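# Dirnine kitchen sim: stuff people keep asking me

I'm Gus, I look after the simulator side of Dirnine, and I got tired of pasting the same replies into chat (sorry, Rosalba!). Ping me if yours is missing.

**Do I need real arms to try it?**

Nope! A laptop with a decent graphics card is plenty. The controller talks to simulated joints through the same interface it uses on hardware, so your code shouldn't care which one it's got.

**Why is everything in the kitchen so hard to see?**

You mean the black hand on the black cutting board, right? I left the board dark on purpose. The old segmentation model did great on pale boards and then lost the fingertips completely on dark ones, so now every perception change has to get past this one before I merge it.

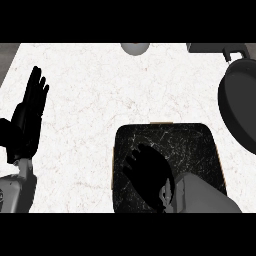

*2 min read · last touched in October*

**Can I move one arm and park the other?**

Yes, set `hold: left` or `hold: right` in the task file. The planner still treats the parked arm as an obstacle, fingers and all, so leave it somewhere sensible or you'll get some very roundabout paths.

**How fast does the control loop run?**

200 Hz by default. Planning is separate and gets 800 ms before it gives up and hands you the last good path.

**My planner fails on seed 837. Is it me?**

It's not you. Montserrat found that one, and it's a collision mesh problem with the pan. Bump the mesh margin to 5 mm for now (Roos is working on a proper fix).

**Can I swap in my own hand model?**

Sure, drop it in `hands/` and rerun the calibration script. Check your thumb limits first, I always forget mine.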